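Lestora (footwear)

Lestora is a small maker of children's wet-weather shoes, mostly known for a pull-on ankle boot called the Perrin. I've been keeping this entry going for a while now, and as I own far more pairs than any household needs (three children, all of them drawn to puddles), I write it the way I'd tell a friend. Corrections are welcome, of course!

Origins

The company began in a town called Elden, in a unit behind the old tannery, and for its first few years it made nothing but adult gardening clogs. I've only ever seen one pair of those - dark green, very wide, and so stiff I could hardly get my foot in. The first run was 412 pairs and I gather it took ages to sell. The children's boots came along when a shop buyer asked for the clog in small sizes and was sent a boot instead. Everyone seems to have been happy with that.

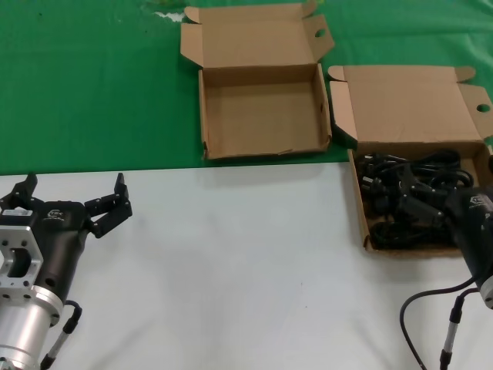 The first boots were plain navy or plain red, with a cotton lining that took an age to dry. If you come across an early pair second-hand, look for the raised letter L on the heel. Later pairs have the full name on the side, and the lining was changed to a thin fleece, which is much nicer on bare ankles.

The Perrin

The Perrin is the one most people mean when they say "Lestoras". It's a short boot with a wide opening and two loops at the top, so a small child can haul it on without help (mine managed it at two and a half, on the wrong feet, but still). The sole has a shallow wavy tread that's good on wet pavement and pretty useless on a muddy hill. I'd go up half a size if you use thick socks. 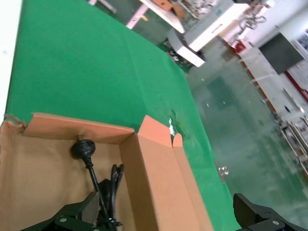
This page was last edited on Mar 15, 2021.

Sizes run from toddler up to a small adult, and the fit is generous across the foot. The boots come in plain colours all year, with a new print each August ready for the school term. To date there have been 43 prints, counting the reissues, and collectors argue about whether you should count the reissues. I do.

Prints and the Zovov range

My favourite print by miles is the one with snails climbing up towards the loops, which only came in the smaller sizes. The moths are lovely as well, and the tractors sold out so fast that I never got a pair!

Zovov is the name of the warmer range, with a thicker lining and a drawstring collar. It was first sold as a limited run of 1222 pairs, each with a number printed inside the tongue, and then brought back as a normal line without the numbers. The two look almost the same from the outside. 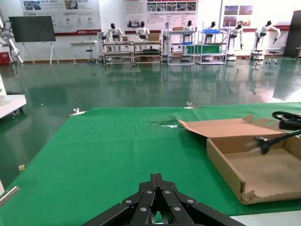
The collar is the weak point. On both of our pairs the cord slipped back into its channel within one winter, and I fished it out with a safety pin. The newer ones have a bead on each end of the cord, so that's been sorted.

Care

Rinse them, stuff them with newspaper and keep them away from radiators. The rubber gets a whitish bloom on it after a long summer in a cupboard, and a wipe with a damp cloth and a drop of washing-up liquid shifts most of it. The Zovov lining doesn't come out, so if it gets soaked you're in for a wait - two days in our hall, usually.
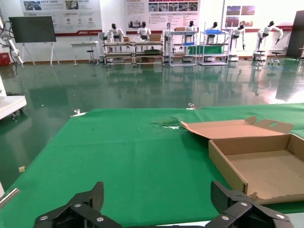
Table with a green cloth and an open cardboard box.

See also

Gardening clogs
Elden tannery
Children's shoe sizes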